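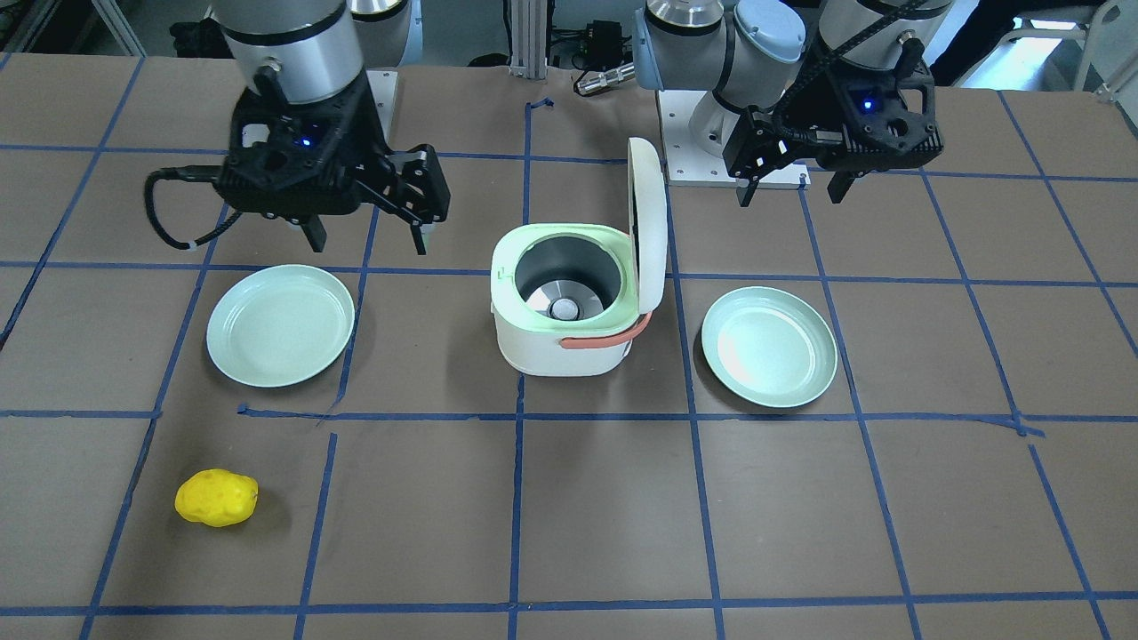
The small rice cooker, with a plate on each side.

I have cooked almost all my dinners in a rice cooker since August. The oven went first, then two of the burners, and the landlord's repair company (Claeys, if you live in this building you know the name) wrote back that the part was on order. It was on order for 44 days. By the time it came I had stopped caring much.

I want to write down what worked, mainly for my sister, who is moving into a studio with no kitchen to speak of and keeps asking me the same questions over the phone.

Start with the rice. I buy medium grain in the big bag from Nukesa, the shop past the bus depot, and I rinse it twice. I used to rinse until the water ran clear and I can't taste the difference. One cup of rice to one and a quarter cups of water for white. Brown rice takes two cups of water and a good deal of patience. If you use the little plastic cup that comes with a cooker, keep using it for the water too and ignore your regular measuring cups. The plastic one is smaller than a real cup, and mixing the two was how I got porridge the first week.

After the switch pops up, leave the lid closed for ten minutes. Then fluff it.

Once you have rice down, the next step is to cook things on top of it. Sliced sausage goes in from the beginning. So do carrots, if you cut them small, and mushrooms, and frozen corn. Greens go in after the switch pops, under the lid, during those ten minutes. Broccoli can go either way. I like it a bit firm so I wait.

Chicken thighs work. I cut them into pieces the size of a walnut, toss them with soy sauce and ginger, and lay them over the rice before starting. Use a little less water, because the chicken gives off its own. Cut the biggest piece open before you eat. If there's any pink, close the lid and run it again. I have done this maybe once in five times, usually when I got lazy with the knife.

Fish is better than chicken and faster. Any thin white fillet, laid on top when the rice is nearly finished, with salt and a slice of lemon. I don't eat much salmon but I'm told it works the same way.

Lentils were my biggest surprise. Red lentils with onion, a spoon of curry powder and three times their volume in water come out as a thick soup. They will foam, so don't fill the pot past half. I filled it past half. It took me most of an evening to clean the counter and the inside of the steam vent, and the kitchen smelled of curry until the weekend.

Things that did not work: pasta, which came out gluey on the bottom and hard on top. Potatoes in big chunks. A chocolate cake from a recipe I found online, which rose nicely and was raw in the center after three rounds. Banana bread was a little better and I ate it, but I wouldn't serve it to anyone. Oatmeal is fine if you stand there and watch it, and at that point you may as well use a saucepan.

The other thing people ask about is money. I kept my grocery receipts for the first two months, which I don't normally do. The first month came to 211 dollars for one person, and that included a bottle of good sesame oil and a lot of eggs. Before that I was spending more, mostly on takeout from Brullero on nights when I got home late and didn't want to think. I still go to Brullero. Their eggplant is better than anything I can make. I just go when I feel like it now.

You can put the rice in before work if your cooker has a timer. If it doesn't, do what I do and rinse the rice first thing when you come in, before taking your shoes off if necessary. Dinner is ready in 40 minutes and you can do laundry in the meantime.

I learned a lot of this from Riet Dekker, who lived upstairs from me at my old apartment on Pronditz Street. She raised two kids in a place with a single hot plate and a rice cooker and she had opinions about all of it. Her rule was to season the water and leave the rice alone. She put a piece of dried kelp in the pot every time and took it out before anyone saw. I do that too when I have some.

She also made a plain rice pudding with leftover rice, milk, sugar and a cinnamon stick, on the warm setting for an hour or so with the lid propped open by a chopstick. I never wrote down her amounts. Mine is two cups of cooked rice, two cups of whole milk and three spoons of sugar, and it's a little thinner than hers was. Stir it often or it sticks.

On cleaning: let the inner pot soak while you eat. Don't use anything metal in it. Wipe the heating plate when it's cool and unplugged, and take the lid apart every so often if yours comes apart. Put leftover rice in the fridge soon after dinner and don't leave it sitting out overnight. It makes good fried rice the next day, now that I have burners again.

The stove has been fixed for a while. I use it for eggs, coffee and that fried rice. I'm going to try barley next, and a friend at work swears by steamed buns, so if either of those comes out well I'll add it here.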